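Zurück vom Partnertreffen, und der Koffer steht noch im Flur

Ihr Lieben, ich hatte ja versprochen, mich gleich nach der Rückkehr zu melden, und jetzt ist es doch wieder eine gute Woche geworden. Der Koffer ist halb ausgepackt, auf dem Küchentisch liegen die Namensschilder, und ich trinke den Kaffee, den mir Wafula Mosoti zum Abschied in die Hand gedrückt hat (zwei Päckchen, eins davon ausdrücklich für meine Mutter!).

Für alle, die neu mitlesen: Ich arbeite seit ein paar Jahren ehrenamtlich bei Leketti mit, unserem kleinen Verein, der Berufsschulen aus verschiedenen Ländern zusammenbringt. Im Oktober war nun das Treffen, auf das wir so lange hingearbeitet hatten. 71 Leute hatten sich angemeldet, und die Gastgeber von Skokura haben uns untergebracht, verpflegt und abends sogar noch zum Bus gebracht, weil der Weg zur Haltestelle im Dunkeln wirklich nicht leicht zu finden ist.

Der erste Vormittag gehörte den Berichten. Ich gebe zu, davor hatte ich ein bisschen Angst, denn ich kenne solche Vormittage, an denen eine Folie der nächsten gleicht und man heimlich die Minuten bis zum Mittagessen zählt. Aber Annick Aubert hat das wunderbar geleitet. Jede Schule bekam eine Viertelstunde und sollte bitte auch erzählen, was schiefgegangen ist. Hervé Guérin hat den Anfang gemacht und von einem Lehreraustausch berichtet, der beinahe an den Visa gescheitert wäre, und danach war das Eis gebrochen. Plötzlich wollten alle von ihren Pannen erzählen, und beim Mittagessen ging es gerade so weiter.
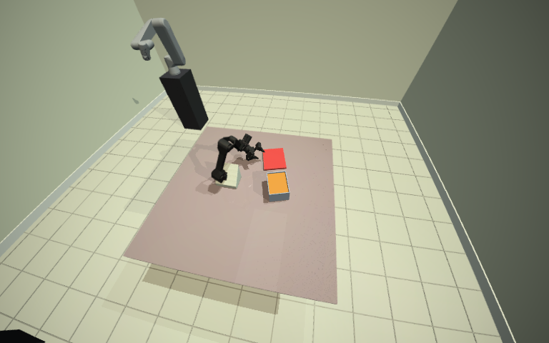 Nachmittags saßen wir dann in kleinen Gruppen zusammen. Ich war bei der Gruppe zu den gegenseitigen Abschlüssen, und das ist ein zähes Thema, da will ich euch nichts vormachen. Wer erkennt wessen Zeugnis an, wer übersetzt es, und wer bezahlt die Übersetzung? Zyanya Huerta hat vorgeschlagen, dass wir mit einem gemeinsamen Beiblatt anfangen, auf dem in einfachen Worten steht, was jemand gelernt hat. Rechtlich bindend ist so etwas natürlich nicht, aber ein Betrieb kann damit etwas anfangen. Bis zum Frühjahr soll ein Entwurf vorliegen, in drei Sprachen, und ratet mal, wer sich für die deutsche Fassung gemeldet hat.

Am längsten haben wir übrigens über Geld gestritten, und zwar über erstaunlich wenig Geld. Es ging um einen Reisetopf, in den jede Schule 500 Euro einzahlen sollte. Für die einen ist das eine Kleinigkeit, für die anderen ein halber Jahresetat, und ich fand es gut, dass das einmal offen ausgesprochen wurde. Sandrine Guillot hat dann vorgerechnet, dass auch 100 Euro als Mindestbeitrag reichen würden, wenn die größeren Schulen freiwillig mehr geben. Darauf haben wir uns schließlich geeinigt - kurz vor dem Abendessen, was vielleicht auch geholfen hat.

Und dann die Abende! Es gab einen riesigen Topf Linsen, jemand hatte eine Gitarre dabei, und etwa 30 von uns haben bis kurz vor Mitternacht gesungen, in Sprachen, die wir zum größten Teil gar nicht konnten. Wafula hat versucht, mir eine zweite Stimme beizubringen. Er war sehr geduldig, ich war sehr schlecht, und meine Tischnachbarn haben trotzdem geklatscht.

Auf der Rückfahrt im Zug habe ich mit Hervé noch eine Liste gemacht, wen wir alles anschreiben müssen. Falls jemand von euch an einer Berufsschule arbeitet und Lust auf eine Partnerschaft hat, schreibt mir gern, auch wenn die Idee noch ganz unfertig ist. Die Protokolle der Gruppen tippe ich gerade ab (meine Handschrift, ihr kennt sie ja) und schicke sie dann allen, die dabei waren. Und wer in meiner Gruppe einen blauen Schal vergessen hat: Er liegt bei mir und ist inzwischen gewaschen.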